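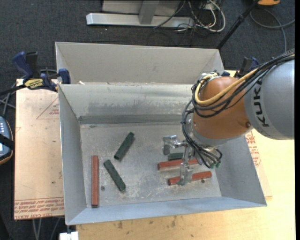

Getting sawdust out of a metal bin and off wooden blocks

Posted by Sarmīte Sakalauskas

I have a gray sheet-metal bin with sloped inner walls that I use for rectangular wooden blocks, some dark green and some reddish-brown. The floor of the bin is always dusty. It's a mix of ordinary dust and sawdust, and there are scuff marks under it that I can't tell from dirt until I rub at them. There is also a small hole in the floor, and I don't want water running through it onto the table, which is wood.

The blocks came secondhand from a shop in Remadau that was closing down. There were 46 in the box and I only keep a few in the bin at a time. I don't know if they were stained or painted. The seller didn't know either. The bin came from the same place.

So far I have tried a dry paintbrush, which mostly pushes the dust to the back, where there is a ledge across the middle and a raised part behind it. I tried a damp paper towel in October and it left gray streaks. I have a spray bottle of Peseck all-purpose cleaner under the sink but haven't used it on this.

What I would like to know is:

How do I clean the bin without leaving streaks?
Can the blocks be wiped with anything wet, or will the color come off?
Is it worth lining the floor of the bin with something?

The bin is too awkward for me to carry outside when it's full, but I can lift it once the blocks are out.

Odarley

Just hose it down. It's metal. Let it dry in the sun and put the blocks back.

Vangelis Psarras

I wouldn't hose it. If there is bare steel around that hole or along a fold, water will sit there and you will get rust, and then you will have rust marks on the blocks as well. I did this to a parts tray years ago and had to sand the seams.

Your streaks come from wetting the dust before you removed it. Take all the blocks out first. Then vacuum the bin with a brush attachment, starting with the raised part at the back, then the ledge, then the walls, then the floor. Go slowly along the corners. If you don't have a brush attachment, tape a soft paintbrush to the end of the hose – it looks silly but it works fine.

After that, use a microfiber cloth that has been wet and wrung out as hard as you can. Wipe in one direction and turn the cloth to a clean side often. Dry it right away with a second cloth. A drop of dish soap in the water is enough. I don't know the Peseck spray, so read the label and see if it says anything about bare metal. Whatever is still there when the floor is dry is a scuff, and you can leave it alone.

For the hole, put a piece of masking tape on the underside before you wipe, and pull it off afterward. Slide an old towel under the bin too if you are worried about the table.

For the blocks, test one first. Dampen a cotton swab and rub it on an end for a few seconds. Do one green and one reddish-brown, as they may not have the same finish. If color comes off on the swab, stick to a dry cloth. If it doesn't, a barely damp cloth is fine, but dry them right after and stand them on end for 2 hours before they go back. Don't soak them.

You didn't say where the sawdust comes from. If you are cutting or sanding in the same room, a cover will save you more work than any cleaner. If you aren't, look at the ends of the blocks. A rough end will shed for a long time, and a light pass with fine sandpaper stops most of it, though you may lose some color at the edge.

Pietrzak

Agree with the vacuum. On the lining, I used thin cork in a bin like that and regretted it. Crumbs everywhere. Felt is quieter but it holds the dust and you have to take it out to shake it. Rubber drawer liner is the one I kept. Cut a paper template first. Mine covers the flat part only and stops where the walls start to slope, otherwise it curls up. A roll 65 inches long did the bin and two drawers.

Sarmīte Sakalauskas

Thank you. I did the swab test this morning. Nothing came off the reddish-brown, but the green left a faint mark on the cotton, so those will get the dry cloth. I'll vacuum the bin tonight and look for drawer liner.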